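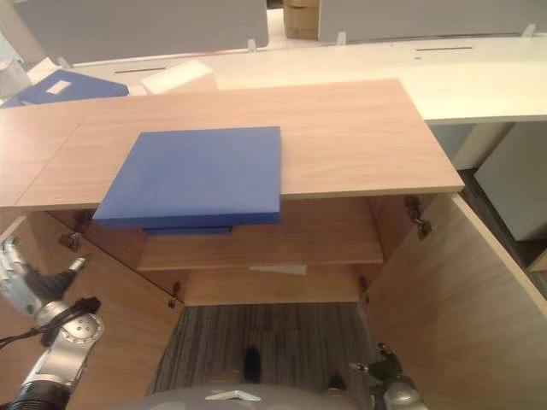 Figure 4. Cabinet with both doors open, showing the internal shelf and hinges.

Section 4: Setting Up and Loading the Two-Door Cabinet

This section applies to the low storage cabinet supplied to Tasari reading rooms and small offices. Read all of the steps before beginning. Assembly of the cabinet body is covered in Section 2, and the remaining work in this section takes about 9 minutes.

Before You Begin

The cabinet must be standing in its final position. Do not drag a loaded cabinet across carpet, as this places strain on the joints and may pull the doors out of line. Allow at least 700 mm of clear floor in front of the cabinet so that both doors can open fully.

Remove any objects from the floor in front of the cabinet and beneath the path of the doors.

Opening and Checking the Doors

1. Open the left door first, then the right door. Support each door with one hand until it comes to rest.

2. Examine the hinges. Each door is carried on an upper and a lower concealed cup hinge, for a total of 4. The hinge arms should sit flat against the cabinet side.

3. Tighten any loose mounting screw by hand with a cross-head screwdriver. Do not use a powered driver.

4. Close both doors slowly and look at the gap between them. If the gap is wider at the top than at the bottom, turn the side adjustment screw on the upper hinge one quarter turn and check again.

CAUTION: Keep fingers away from the hinge side of the door while it is moving. Do not lean on an open door or hang bags from it.

Preparing the Shelf

5. Confirm that the shelf rests on all of its supports. Press lightly on each front corner. A shelf that rocks must be lifted out and seated again before anything is placed on it.

6. Clear the shelf of loose scraps of paper, packing strip or labels. Small pieces left near the front edge can fall between the doors and prevent them from closing.

7. Wipe the shelf with a dry cloth. If a damp cloth is needed, wring it out well and dry the wood at once.

Loading the Cabinet

8. Place the heaviest items at the bottom and lighter items on the shelf. Flat boxes should be laid down with the largest side underneath.

9. Set each box back from the front edge so that the doors close without touching it.

Note: Boxes of the Datunetti flat pattern may be stacked no more than 2 high on the shelf. Place the larger box at the bottom.

Using the Top

The top may be used as a resting place while the cabinet is being loaded or emptied. Items on it should be kept fully behind the front edge. A box that extends past the edge is easily caught by a sleeve or an elbow – particularly when someone is bending down to reach the shelf – and should be pushed back before work continues.

CAUTION: Do not sit or stand on the top.

Care of the Wood

Dust the top and doors along the direction of the grain. Do not apply wax or solvent cleaners. Slight differences in color between boards are natural and are not covered by the Zulirska warranty.

Replacement hinges and shelf supports may be requested in writing from Yoga Rahman, Furniture Services, Tuhumury Building. State the position of the hinge (left or right, upper or lower) in the request.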